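Stulwood Residents' Forum > Shared Facilities > Laundry and Linen

Topic: Folding of large cloths on the common room table – proposed guidance 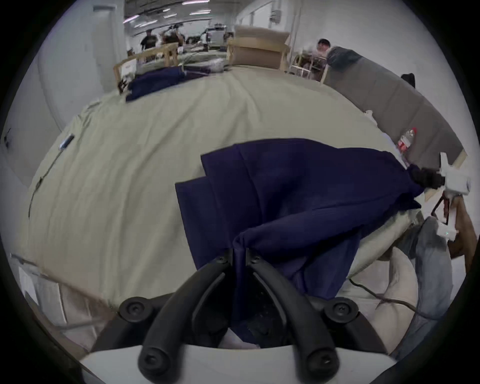

Linen_Desk_Stulwood
Posted 26/12/2019
Members are invited to comment on the draft guidance for folding the large cloths held in the Stulwood linen store. The present guidance was written in June, when the store held napkins and tray cloths only, and it does not address anything wider than the folder's own reach. The draft proposes that every large cloth be folded on the big table, with a sheet laid over the table first. The pale green sheet is suitable for this purpose, and the navy cloths show up very clearly against it, so that an edge which has slipped out of line can be seen and corrected before the next fold is made. The draft further proposes that folds be made lengthwise first, then across, and that each cloth be put away with the closed fold facing the front of the shelf. Comments will be accepted in this thread until the guidance is adopted.

dondard_east
I support the draft in general. I would ask the Linen Desk to reconsider the paragraph on the sheet. A sheet that is not fastened moves with the cloth on top of it, and the wrinkles in the sheet are then pressed into the cloth. At Dondard House we fold directly on the table top after wiping it and allowing it to dry. We have not had complaints.

Linen_Desk_Stulwood
The comment is noted. The sheet was introduced after two cloths were returned with marks from the table surface. The Linen Desk would not wish to remove it without a suitable replacement. Clips may be considered.

fold_and_store
I must respectfully disagree with dondard_east. The sheet in the picture has creases across it, and I do not regard that as a difficulty. The cloth is not being ironed there. It is being folded, and a little texture underneath prevents it from sliding. A bare table is too slippery for a cloth of that size, in my experience. My objection is to a different part of the draft. Folding lengthwise first produces a long, narrow strip that is hard to keep straight. Folding across first gives a shorter piece that can be managed from one side of the table.

GrosexRow_14
With regard to the order of folds, the older Grosex method may be of interest. One holds the far corner in place, brings the near corner up to meet it, and smooths the layers outward from the fold before letting go of either corner. The order of the folds matters less than keeping hold of the corners. In the picture the layers along the left side are stepped, one edge behind the next. If the cloth were put away in that condition, the steps would become creases in the wrong places. The guidance should state plainly that edges are to be matched before the second fold.

fold_and_store
I accept the point about edges. I do not accept that the order is unimportant. With a cloth folded lengthwise first, any error at the start is carried down the whole length.

dondard_east
The same may be said of folding across first. The error is carried along the width instead. I would also observe that the shelves in the linen store are 18 inches deep, and that the lengthwise method was chosen to suit them.

Linen_Desk_Stulwood
That is correct. The shelf depth is 18 inches, and a cloth folded across first must be folded once more to fit, which makes a thick bundle. For this reason the Linen Desk is inclined to keep the order given in the draft. The sentence on matching edges will be added as GrosexRow_14 suggests.

quiet_corner
May I raise the matter of items left on the table and close to it. I do not wish to seem severe, but the draft says nothing on this subject. A second navy cloth is bunched up farther back on the sheet with a white bag next to it, and there is a bottle with a red label standing nearby. A bottle within reach of clean linen is a risk I would rather not take. The D'Amico tablecloth was stained in that manner and could not be recovered. Its replacement cost $80.

fold_and_store
The D'Amico tablecloth was stained with gravy, at a dinner. It had not been near the folding table for weeks.

quiet_corner
I am grateful for the correction as to the gravy. The principle stands. Drinks and bottles should be kept on the kitchen side, and cloths waiting to be folded should be laid flat or placed in a basket.

GrosexRow_14
I would support a rule on drinks. I would not support a rule requiring waiting cloths to be laid flat. Two large cloths laid out flat at the same time leave no room in which to fold either. A loose heap at the back of the table does no harm for a short while – the creases come from leaving it overnight.

Linen_Desk_Stulwood
The following changes will be made to the draft. Edges are to be matched before the second fold. Bottles and cups are to be kept off the table and away from it during folding. Cloths waiting to be folded may be left at the back of the table but must be folded the same day. The sheet will remain in use, and $40 has been set aside for clips to hold it at the corners.

dondard_east
I thank the Linen Desk. Could the clips be of the padded kind? Plain metal ones have left rust spots on our own sheets.

Linen_Desk_Stulwood
Padded clips will be requested. The order of folds remains open for comment, and members who prefer folding across first are asked to state which shelf they would use.

fold_and_store
The bottom shelf. It has no back panel, and a deeper bundle would fit there.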